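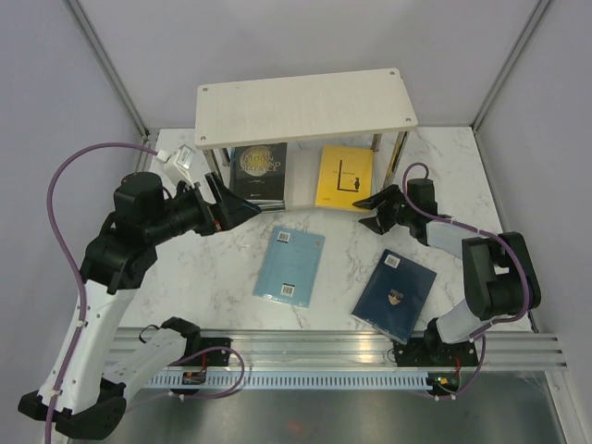
Small rack with books under it, on a marble-patterned tabletop.

Bunard Bequest Clauses
Data card, last edited Sun 16 July

Summary
Bunard is a set of 2000 short clauses of the kind used in wills and living trusts to leave money or property to a charity. Half are outright gifts (1000) and half are gifts with a condition attached (1000). All text is in English and follows United States usage.

Source
The clauses were drafted for this set by Nana Wumbei and edited by Jad Dabbas. None were copied from a signed will. Donor and charity names are made up; Jeslow and Issahaku turn up often as family names.

Files
outright.csv
conditional.csv
labels.txt

Fields
id: row number, unique across both files
text: the clause
gift_type: one of the 13 labels in labels.txt
fallback: yes if the clause names a second charity, otherwise no

Known problems
Life insurance gifts are thin and should not be used alone for testing. A few conditional clauses could take either of two labels. We kept the first label assigned and did not mark these rows. Clauses on retirement accounts were added in December and run longer than the others.

Use
Meant for sorting and search work. Don't paste these clauses into a real will. State law differs on conditions and lapsed gifts, and the set does not track it.

Loading
The Irulix reader opens both CSV files without changes. In other tools, set the encoding to UTF-8 and keep the quotes on.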